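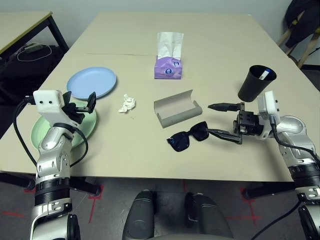 Unit 4: Looking after the two-arm table cell

Reading before lab: your own notes from Unit 3, assuming you took some. Bring the cell log. The Watton cell and the Corcombe cell have separate logs, and every term somebody fills in the wrong one with great care.

4.1 Where the table goes

The floor tape is red and it is the law. Feet of the table supports go on their marks. The arms know where the tabletop was when the cell was last calibrated, and they will go there whether or not the tabletop has come along. A table that has crept 9 mm toward the wall still looks fine to you. It does not look fine to a gripper coming down to pick up sunglasses.

If a foot is off its mark, lift the table back. Two people. Dragging it peels up the tape, and then you get to do section 4.5 as well.

4.2 Cables

Each wrist carries a camera module, and each module has a black cable that has to follow the arm home. Most of our downtime lives in that cable. Check, in this order:

Connector fully seated in the module. Push it with a thumb. Do not wiggle it "to see."
Enough slack at the wrist for a full turn in both directions.
No loop hanging low enough to catch a plate rim or a cup.
No shine or flat spots on the jacket where it passes a joint.

Too tight and it pulls out. Too loose and it goes fishing. The correct amount of slack is the amount left over after you have jogged the wrist to both limits by hand control at slow speed and watched the cable the whole way, including the boring part in the middle.

We replace wrist cables at 3,000 hours. The Meireles arm made it to 3,438 on one cable, which is recorded in the log as an achievement and should be read as a confession.

4.3 Grippers

Power off at the cell switch before your fingers go between its fingers. Wipe both contact faces with a dry cloth. Check the small screws on the gripper body with the short driver; snug is enough. If one is missing, find it before you do anything else. It is on the floor, which is dark gray, and so is your afternoon.

Open and close each gripper five times from the panel. The fingers should move together and stop without a click. A click goes in the log. Two clicks, come and get me.

4.4 Table objects

The current set is household stuff: plates, a cup, a glasses case, sunglasses, tissues. Put them out any way you like within reach of both arms. Overlap is allowed. Tidy rows are discouraged, as no kitchen on earth has them.

Crumpled tissue counts as an object. Please stop throwing it away. We lost almost a whole box in March to people being helpful.

Dark lenses and shiny rims are hard on the wrist cameras. If the camera view looks strange, move a lamp before you touch any settings. The Zurlow settings file has 29 entries and I have never seen a student improve one of them.

4.5 After any bump

Any contact between an arm and the table means stop, release, look, log. Check the camera bracket first; it bends before anything expensive does. Then the tape marks, then the wrist cable. Rerun the calibration routine only when all three are good. Running it on a bent bracket gives you a beautifully precise wrong answer.

For next session: do 4.2 and 4.3 on your assigned cell and hand in the log page. Legible, please. Coffee rings are accepted but earn no credit.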